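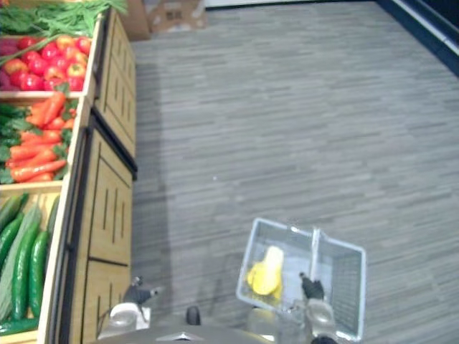 About Ploster

Ploster is a celebrity news site. We cover who is dating whom, who has stopped dating whom, and who wore the same jacket to both announcements. If you came looking for bond yields, you have mistyped something.

Luuk Geerts started the site in a spare bedroom with one laptop and a subscription to far too many tabloids. The first story was 72 words long and concerned a soap actor's haircut. It was read by 15 people, and Luuk is related to most of them. He still edits the morning page and still believes the haircut was a mistake.

There are 7 of us now. We work out of two rooms above a dry cleaner, where the smell is clean and the conversation is less so. Our weekly meeting is on Tuesday at nine, and it is mostly an argument about whether a couple photographed leaving the same restaurant through different doors counts as a couple. (House rule: it takes two restaurants.)

What we publish

The daily page has breakups, makeups, feuds, casting news and red carpets. Himitz is our evening newsletter, written for people who want the whole day's gossip in the time it takes to boil an egg. Nouri is the podcast, in which two of our writers go back over an old scandal and usually end up taking opposite sides. They have stopped speaking twice over a talk show couch, both times on air.

We also run Skitinska, an archive of reality TV recaps that goes back further than anyone's dignity should allow. It is searchable by show, season and person crying.

How we work

A rumor needs two sources before it goes up, and the star's best friend's hairdresser counts as half of one. We call for comment. Publicists rarely call back, but when they do we print what they say, including the parts about us. Corrections go at the top of the story, where you will see them.

We don't write about anyone's children, medical records or home address. We don't pay for photos taken over a fence. We do have opinions about award show speeches, and we won't be keeping those to ourselves.

Working with us

We hire every so often, usually in December, when the holiday divorces come in - bring clips and a thick skin. Advertisers are welcome too, though buying a banner will not get your client's new boyfriend a nicer headline. People have asked.

Tips, complaints and wedding invitations all go to the same inbox. Luuk reads it before breakfast.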